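Fatima Dlamini sets a breakfast table the way other people file papers. She has a sequence, she sticks to it, and she can tell you why the tray goes at the back. She ran the morning service at the Zandton, a small guesthouse with a shared dining room, until last October, and she now teaches table setting and bread service to people opening places of their own.

We met at eight in the morning in her teaching kitchen on Mkhize Street. She had coffee ready and had already been to the bakery.

"I buy it the same morning or I don't serve it," she said. "A croissant from yesterday can be warmed up and it's fine at home. I wouldn't put it on a tray for a guest."

Her supplier is Dasow, a bakery run by Pravesh Van der Merwe, who started out delivering to the Zandton and two cafes. She orders by shape first. A tray of one kind of roll looks like a delivery, she said, and people take whatever is closest. A mixed tray slows them down, and they start asking each other what things are.

"You want something long, something round, something with a hole in it, and something dark," she said. "The dark one is chocolate, usually. It goes first. I've watched that for years."

Van der Merwe joined us for part of the conversation. He said her orders are small and fussy and that he doesn't mind either. "Most people call and say twenty of the plain. She calls and wants to know how big the ring ones came out."

Dlamini didn't argue with that. Size matters to her because of the tray. She likes two rows, with space left over for tongs or for a piece that somebody puts back. If the bread is too big, the rows close up and people end up touching three things to get one.

Her trays are mostly patterned. She had plain white ones at the Zandton and got rid of them during her second year. Pale rolls disappear on white, she said, and crumbs show up on it as gray specks. On blue or green with a bit of pattern, the bread stands out and the crumbs don't.

The placemat is the next decision, and she makes it after the tray is filled. She keeps striped cloth ones, wide bands, nothing with pictures on it. "The tray already has flowers. If the mat has flowers too, your eye doesn't know where to sit down." 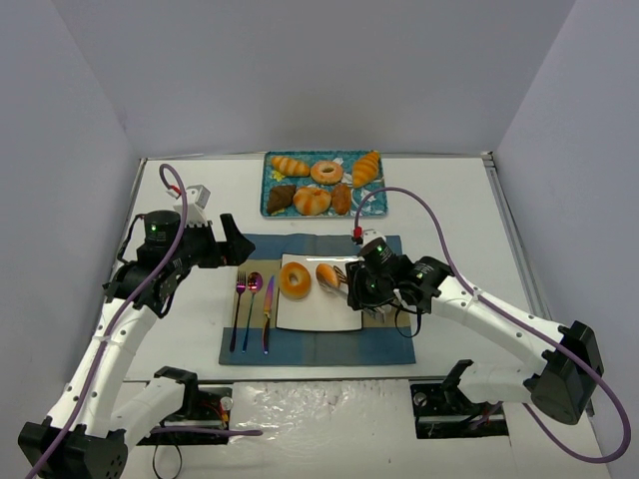 What do you do about butter and jam?

"They go on last, after people are sitting. Butter in one dish for every two people, jam in a jar with its own spoon."

She is firm about the jam spoon. At the Zandton she lost a lot of jam to butter knives going in and out of it, and once there are crumbs in a jar she won't put it out again. Small jars were her answer for a while, but they were expensive and guests took them home. She went back to bigger jars and a spoon with a long handle.

Cutlery came up several times. Dlamini owns three sets and uses the rainbow-colored one more than she expected to. A former student gave it to her when she left the guesthouse. She thought it was too much, then tried it next to a white plate and changed her mind.

"It's the only loud thing at the place setting, so it works," she said. "With a colored plate I'd put it back in the drawer."

I asked about having the fork, spoon and knife together on the left of the plate, since the book rule puts the knife and spoon on the right. She said the book rule is written for a meal with courses. For bread and coffee, she wants the right side clear for the cup, and most people pick up the bread in their hands anyway. She does teach the formal layout, and students have to be able to do both.

"If you work in a hotel, you do what the hotel does. If it's your own table, put the knife where people will find it."

Van der Merwe had views on bagels. He thinks they should be cut before they reach the table. Dlamini leaves them whole, as a cut bagel dries out on the inside while people are still pouring coffee. They have had this disagreement before, and neither of them seemed interested in settling it. He did say that he has started making his bagels slightly smaller for her, so that one fits on a side plate with room to cut.

She buys her plates from Witel, a restaurant supply store, and prefers square ones for breakfast. They line up with the mat, and a student can see right away whether the setting is straight. A round plate hides a crooked table. She also likes a thin dark edge on a white plate, which she says makes the food look finished even when it is a plain piece of bread.

The teaching kitchen is bare on purpose. When she started, she had shelves of jars and a plant, and students spent the first class looking at them. Now the classes are short and repetitive. Students fill a tray, lay a setting, clear it and do it again. Everyone handles the bread with tongs from the first day. Ridged pastries flake if they are gripped in the middle, so she has students lift them from underneath near one end.

The mistake she corrects most often is overfilling. New students see a gap on the tray and go looking for something to put in it.

"Leave it," she said. "A full tray, people are afraid to take the first one. If there's a gap, it looks like breakfast has already started."

Her next course begins once the kitchen's new oven is in. She won't be baking with it. It is for warming plates, which she considers a separate subject, and she asked me to come back if I wanted to hear about that.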